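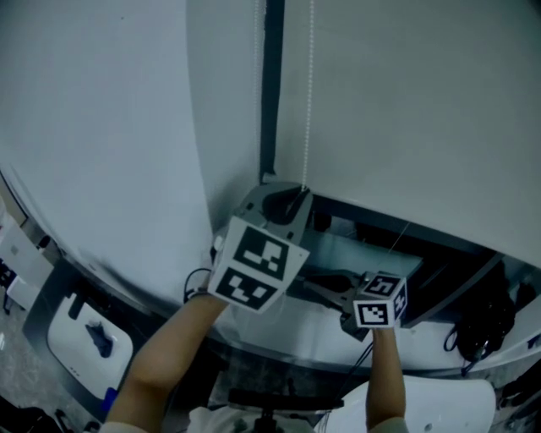
Čestmír Kadlec says the cubes were never the problem, and that if I'd read the log before ripping half the setup apart I would have known that by lunch. Fine. He left that under my last post and he's half right, so I'm writing up the whole thing before I forget which half.

Short version for people who missed the last one. We record hand demos with the two hand-held grippers, a marker cube on top of each, camera on the head. Software finds the cubes, works out where each hand is, and the arm in Vadville plays it back later. The job this month is blinds. Grab the bead chain, pull, let go. Sounds like nothing.

Playback on 3/20/26, the arm went for the chain and kept going. Straight at the window frame. Marek Štefanec hit the stop and the jaw was already pressed against the frame hard enough to bend one pad mount. No glass broken. No one hurt, Marek was well outside the tape. But it was fast, and the force limit should have caught it and didn't. Not a nice sound.

So first I blamed the cubes. Reason: white blinds, daylight behind them, white cubes in front. I've seen the black squares wash out before when the sun comes round. I reprinted both sets on matte paper, glued them on, lost an evening. Reran the same demo through the tracker and got the same jump in the same place.

Then Čestmír's comment. Then the log.

What the log says: the right cube drops out for 8 frames just as the hand turns to bring the jaws in from the side. Tracker loses it, then picks it up again with the ID of the left cube. The left one is bigger. So the software sees a small cube, thinks it's the large one, and decides it must be a lot farther away than it is. Hand position leaps 141 mm in one frame, toward the window. Then it jumps back, but the smoothing step had already turned the whole mess into a nice clean curve. A nice clean curve into a window frame.

That's the part that bugs me. Raw data looked terrible, anyone would have tossed it. Smoothed data looked great. We only ever look at smoothed.

Why the IDs could swap at all – the two sets were printed out of the same marker family, and somewhere in November somebody (me) copied the left config to the right and changed the size but left two IDs the same. Four months of demos. Most of them fine beacuse the shared faces usually point down at the desk. With blinds you twist your wrist up and there they are.

And the force limit. Separate problem. It was set in the Jivo profile, and the arm was running the Šimek profile left over from the drawer tests, where we'd turned the limit way up on purpose as the drawers stick. No warning on load. Ľubica Slanina had asked for one ages ago, it was on the list, I kept bumping it. Sorry Ľubica.

Changed so far:

New IDs on the right cube, no overlap, script refuses to start if it finds any.
Jump check on the raw track, before smoothing. Anything over 4 cm between frames and the demo is thrown out.
Profile name in big letters on the operator screen, and you have to type it to go on. Marek hates this already.
Arm at quarter speed for any first playback near glass.

Not changed: the daylight thing. I still think it's why the cube dropped out in the first place, whatever Čestmír says. Blinds down helps a bit, but then you can't really demo pulling them can you. Might try gray borders round the squares. Cecilia Sarpong at Predine has been using a matte film and offered to send some, will see.

Still to do is go back thru the old recordings and find every one with a swap. Started last night. Got two bad ones so far and I'm not even out of the kettle folder. The kettle stuff has been played back plenty of times, always over the soft mat, and I do remember it being twitchy once or twice and we just said huh and ran it again.

Pad mount is on order. Until it comes the arm stays parked. If you took a copy of the blinds set from the share, please delete it, the fixed one will have a different name, don't know what yet.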